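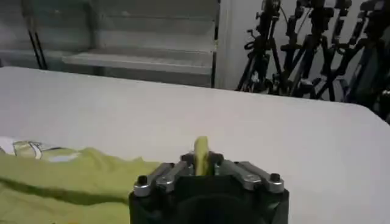
A small yellow-green piece held upright in a black gripper.

Plendon to start picking up old clothes at the curb in June

Plendon households will be able to leave worn-out clothes and linens at the curb starting in June, under a plan the town council approved last month. The service will be run by Quintela, the hauler that already handles the town's recycling.

Residents will get a roll of orange bags in the mail in late May. Filled bags go next to the recycling bin, not inside it, by 5 a.m. on the regular recycling day. The driver leaves a fresh bag for each one picked up, to a limit of two per stop.

Shirts, pants, dresses, coats, towels, sheets, curtains and paired shoes are all accepted. So are items with holes, stains or missing buttons. Rugs, pillows, mattress pads and anything stuffed with foam are not, and neither are scraps from sewing projects unless they are larger than a hand towel.

The town threw away over 90 tons of fabric last year, according to the public works department. Plendon pays for trash disposal by weight, and the department expects the textile pickup to lower that bill, though it has not put a dollar figure on the savings. Quintela is not charging the town for collection and will keep what it earns from selling the material.
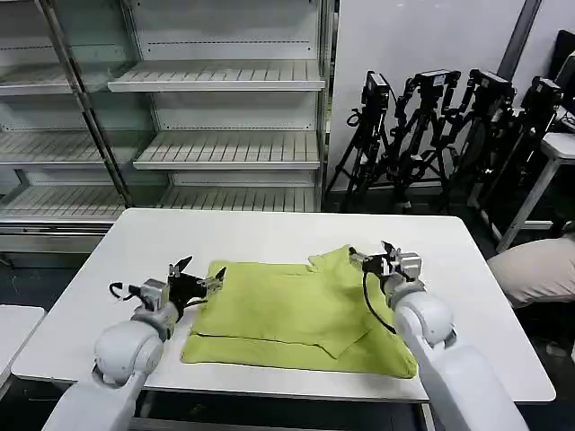
Do clothes have to be washed before they go in the bag?
They should be clean and dry. A damp item can spoil everything packed with it, and bags that smell of mildew will be left behind with a tag.

Bags will go to a sorting warehouse in Likley. Workers there separate clothes that can be worn again from those that can't. The wearable pieces are sold by the bale to secondhand dealers. Cotton that is too worn to resell is cut up for wiping cloths, and most of the rest is shredded for padding and insulation.

Ritu Sandhu, the town's public works director, told the council that the current drop-off bins behind the fire station fill up too fast and are hard for people without a car to use. The bins will stay in place through the summer. After that the department will look at how much they are still being used and decide whether to remove them.

"People call us and ask what to do with a torn sheet, and up to now the answer was to throw it out," Sandhu said. "We'd like to have something better to tell them."

A few residents at the meeting asked what the pickup would mean for the Malleo Street Thrift Shop, which depends on donated clothing. Sandhu said the mailer that comes with the bags will list the shop and its hours, and will ask people to take clothes in good shape there first. The shop accepts donations every morning it is open, at the side door on the parking lot.
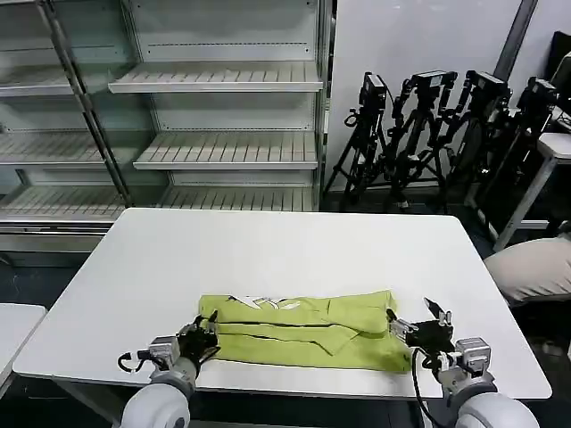
Apartment buildings with shared dumpsters are not part of the first stage. Managers of those buildings can ask for a locked collection box, which Quintela will empty every 2 weeks. Buildings need at least 50 units to qualify for one of their own, but smaller buildings on the same block may share. Request forms are at the front counter in town hall.

Bags left out in heavy rain may not be taken. Residents who expect bad weather are asked to hold their bags until the next recycling day.

Anyone who runs out of bags can pick up more at town hall or at the library, free of charge. Ordinary trash bags will not be accepted, as the sorting line uses the orange color to pull textiles out of mixed loads. The council will get a report on the service in December.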